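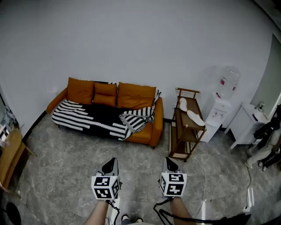
Leather sofa in orange-brown, with knit throw and rolling cart

Flinwood Nitura Throw Blanket, Black and White

Item no. 397
In stock. Ships from our Flilby warehouse.

The Nitura is a heavy knit throw for the sofa, the reading chair or the foot of a bed. It is knit from combed cotton at the Beltrán mill and finished with a flat hem on all four sides. The pattern is knit in, so it shows on the back with the colors reversed.

Details
Material: 100% cotton
Size: 51 x 67 inches
Color: black and white
Weight: medium to heavy
Pack size: 1

Care
Machine wash cold on gentle with similar colors. Lay flat to dry, or tumble dry on low for up to 273 minutes per full load. Do not bleach. Expect a little lint in the first two washes. Loose loops should be pulled through to the back with a crochet hook, never cut.
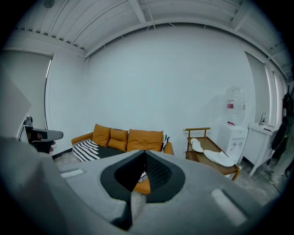
Black-and-white fabric against orange

Shipping and returns
Orders over $164 ship free. Unused throws can be returned within 30 days in the original bag. Washed items can't be exchanged.

Also in this range
Nitura cushion cover, item no. 381
Nitura bed runner, queen and king

The gray and cream version is sold out and will be back in April.

Page updated 2020-12-03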